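Home | Forums | Kitchen | Log in

Egg on toast: plate or tray?

druststead_60
I put the toast on a plate and the egg on top. My other half serves it straight on the white tray. Crumbs everywhere by the end.
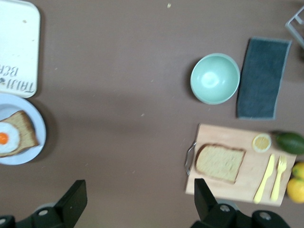
I also keep a towel on the table for my hands. Does anyone else bother?

Karach
Plate every time. A tray is for carrying.

dobos159
Disagree. Toast goes soft on a cold plate. I use a Kodow tray and wipe it after.

druststead_60
Warm the plate then. Two minutes in the oven.

Karach
Or eat faster.

14 replies hidden | 2133 views | Share (60)
We use cookies. Accept | Settings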